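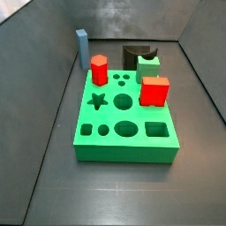 Fig. 1. Green foam shape-sorter board with coloured blocks.

Early Years Practice, Unit 5: Shape Sorters and Posting Toys
Olera College, course handout, June 4, 2018

Bring this handout to the practical session. Read sections 1 to 3 beforehand. Section 4 is for the session itself.

1. The board

A shape sorter is a base with holes and a set of blocks to go with it. The oldest kind is a closed box with a lid. In this unit we use the flat board, where the holes are cut into a thick slab and the child can see straight into them.

The board in Fig. 1 has a star, a large circle, an oval, squares and several small circles. Note that the circles come in more than one size. A child who has learned "round goes in round" still has to compare sizes, and this is a separate step. Do not record the two as one skill in the observation sheet.

Foam boards are light and quiet, and they slide on a smooth table. Put a damp cloth or a rubber mat underneath with younger children.

2. The blocks

Blocks differ in how many ways they will fit. A cylinder standing on end can be turned to any position and still go into a round hole. A square block has four positions. A rectangular block has only two, and a child will often have the right hole but the wrong turn. This is the commonest point at which a block is put down and another picked up.

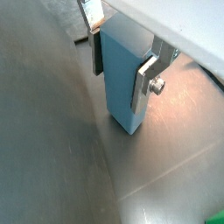 Long blocks bring in a further difficulty, as they have to be brought upright before they will go into a hole cut to their end face. Watch the wrist here as well as the fingers. Many children turn the block against the table first, and this should be noted as a method and not as a mistake.

Colour may or may not help. In the Lurholm set each shape has its own colour. In the Bakker set the same colour is used for different shapes, so the child has to go by outline. Say which set was used at the top of your sheet.

3. Stacking and standing

Most children do not begin by posting. They put blocks on top of the board, stand them up, move them about and take them off again. Allow for this – it is part of the task and should be given time.

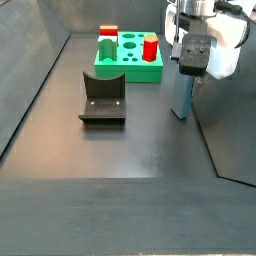 Arches are useful at this stage. They stand steadily on their two feet, they can be looked through, and they are quickly taken up as bridges. Cylinders stand well on a flat end and roll away on their side, so keep a tray or a low edge round the working area.

4. Practical task

Work in groups of 3. One person sets out the board, one offers the blocks and one writes.

Offer one block at a time, lying on its side.
Wait. Do not point to the hole.
Write down the first hole tried, and any turn of the block.
Stop after 9 offers, or sooner if interest is lost.

Wipe the boards and return them to the Foneditz cupboard with all their blocks. Written notes are handed in before the November placement, 2000 words at most.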